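Small Business Finance, Unit 6 Handout: Revenue-Based Financing

Read before class. Bring a calculator.

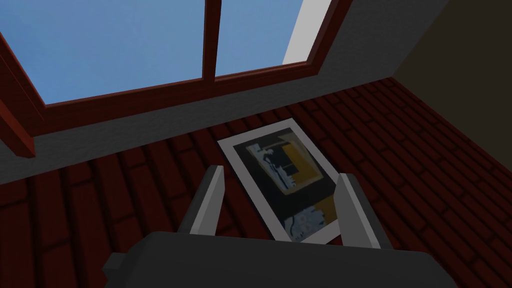

Barbara Witkowska objected last term that revenue-based financing is the friendliest money a young company can get, that the payments shrink when sales shrink, and that this course treats it like a payday loan. She wanted the handout changed. I have changed it a little. Most of my doubts are still in it.

1. What the deal is

A funder hands the company a lump sum. In return it takes a fixed percentage of monthly revenue until it has collected an agreed total, called the cap. The cap is usually written as a multiple of the advance. No shares change hands and there is no stated interest rate.

Note the last point. Sellers of these contracts present the missing interest rate as a benefit. The cost is still there and you have to work it out yourself.

2. The Cuna case

Cuna sells replacement parts for commercial coffee grinders. The owner, Barbara Bednarek, needed cash for inventory and had two offers.

Covar offered an advance against a share of revenue. In the first month the payment came to $2,413. In the second, when sales fell, it was $737. In the third it was $161.

The Covar sales deck used those three payments as proof that the product "moves with your business." Fine, it does. But look at what the payments are a percentage of. Revenue, the top line. Cuna had to pay for parts, shipping and rent out of the same money, and in the third month it lost money before Covar collected anything. A share of revenue is still owed in a month with no profit.

The other offer was a plain term loan from Pietrzak, with a personal guarantee. The deck did not compare the two, and neither did Bednarek until her bookkeeper made her.

3. Things to check in the contract

How revenue is defined. Gross sales before refunds? Does it include sales tax collected? I have seen both.

Whether there is a minimum monthly payment. If there is, a large part of the flexibility is gone. It tends to sit in a schedule at the back.

What happens on early payoff. With a normal loan you save interest by paying early. Under a fixed cap you may owe the full amount anyway, so a good year makes the money more expensive on an annual basis. Students get this one wrong on the final every time.

Bank account access. Many funders pull payments directly. Ask who can stop it and how fast.

Default triggers. Jurnis, the second case in your packet, was put in default for switching card processors. It had not missed a payment.

4. Does it beat selling equity?

Sometimes. If the company grows a lot, giving up a slice of revenue for a while costs less than giving up ownership for good. That argument is sound as far as it goes, and Witkowska is right to make it. It assumes the growth arrives. Founders who are asked to forecast their own growth forecast plenty of it, and the funder is under no duty to talk them down.

Watch the margins too. A software firm keeping most of each dollar can live with a revenue share. A grocer can't. Be suspicious of any chart that puts both on the same line.

5. For discussion

Take the Cuna payments and suppose sales recover in March to the first-month level and stay there. Pick a cap, state it, and find how long repayment takes. Then do it again with no recovery. Write one paragraph on which version you would show to an owner and what you would be leaving out.

Read the Jurnis contract in full before next class, schedules included.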